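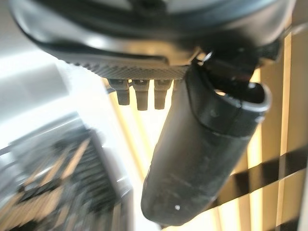

Will all the new buses be running in Stoncombe before the timetable changes?

Most of them will. The Willems vehicles for the two town routes are ready to go into service, and the only ones still outstanding are the longer buses for the Sondow road, which we now expect in December.

I thought I would begin with that, as it was the first thing you asked when we spoke on Tuesday and I'm afraid I gave you rather a roundabout answer at the time. The rest of this report goes through the grant period in more detail, with the money towards the end. Do ring me if anything is unclear, or if you would like the longer version of any of it (there is always a longer version).

## Vehicles

The town buses came to us from Willems in two batches. The first batch was a pleasure, the second took a bit more patience. The ramps on several of the second lot were set for a higher kerb than we have anywhere in Stoncombe outside the station forecourt, so they had to go back to the workshop for adjustment. Willems did the work under warranty and were very decent about it, but it did use up most of the time we had set aside for driver familiarisation, and the training has been squeezed into early mornings as a result. The drivers have been good-natured about turning up at 5.15, and I would like that noted somewhere, even if only here.

The Sondow buses are a different matter. You will remember that we changed the seating layout after the public meeting, when so many people from the villages asked for more room for pushchairs and shopping. I still believe it was the right change. It did mean a fresh drawing, a fresh approval and a new place in the builder's queue, and we lost our slot in the summer. We shall keep the older vehicles on that road until the new ones arrive. They are tired, but they have passed their inspections, and the heaters work, which the passengers from the top villages will tell you matters more than anything.

## Routes and timetable

The new town timetable has been agreed with the council and is at the printer's. The main change is that the two town routes now meet at the market square at the same minutes past each hour, so that somebody coming in from the hospital side can change for the station without a long wait. We tried this on paper three times before it worked. The sticking point was the level crossing, and in the end we put a little slack into the outbound journey and took it out of the layover at the far end.

I should own up to one thing that has gone backwards. The original application promised an evening service on both town routes until eleven. We can do that on the station route. On the hospital route the last bus will leave at 9.40 for the time being, as we are still two drivers short and I was not willing to build a timetable on overtime. Shifts at the hospital finish at nine, so the nurses and porters are covered, but visitors and people coming home from an evening out on that side of town are not, and we have had letters about it. I have answered every one of them and have promised to look at it again once recruitment is finished.

## Ticketing

The Varkisex ticket machines are fitted to all the town buses and the readers are switched on. We sent out 2,634 travel cards to residents who had asked for one in advance, and 1,445 of those have now been used at least once. I had hoped for a higher number by this stage, though when Mieke Smits went through the list she found that a good many of the unused cards belong to people on the Sondow road, where the older buses have no reader and the driver is still taking cash and paper tickets. So I don't think we should be downhearted! We shall see a truer picture when the new vehicles are out there.

There was a muddle in the first week over concession passes. Passes issued before the council's last change of supplier were being read as expired, and for a few days some of our oldest and most regular passengers were being beeped at on their way to the shops. Drivers were told straight away to let everybody on, which they were mostly doing already. Varkisex corrected the settings overnight and the complaint line went quiet again. Mieke wrote to those affected with an apology and, on her own initiative, a printed copy of the new timetable in large type. Several people wrote back to thank her, and we have ordered another 1,000 of the large-type version for the library, the surgeries and the travel office.

## Stops and shelters

All the town stops now have their new flags and timetable cases. The raised kerb outside the primary school has been poured, and the one at Mill Lane is waiting on the water company, who have a trench open in exactly the wrong place. The shelter at the market square has gone up without its side panels. They were delivered in the wrong size, were sent back, and are due again shortly. I would ask for a little understanding about the photographs for your newsletter until then, as it does look rather draughty.

## Money

Spending is within the grant. We are under on vehicles, as the final payment for the Sondow buses falls due on delivery, and slightly over on stops, where the price of kerb work went up between the quotation and the start date. With your agreement, I would like to move the sum set aside for the second launch event across to cover it. We had one very nice launch with the school band and I doubt we need another.

May I also ask formally for the grant period to be extended so that the last vehicle payment can be claimed? I understand there is a form. If you could send it to Mieke she will have it back to you the same day, which is more than I could promise.

## What comes next

- Finish driver training on the town buses
- Start the new town timetable
- Fill the two driver vacancies and look again at the late bus from the hospital
- Fit the shelter panels at the market square
- Finish the kerb at Mill Lane once the trench is closed
- Take delivery of the Sondow buses in December and fit their readers

The full passenger figures will come with the next report, when we have a complete month of the new timetable to count. In the meantime you are very welcome to come and ride round with us. The station route is the prettier of the two, and the 10.20 is usually quiet enough to get a seat at the front.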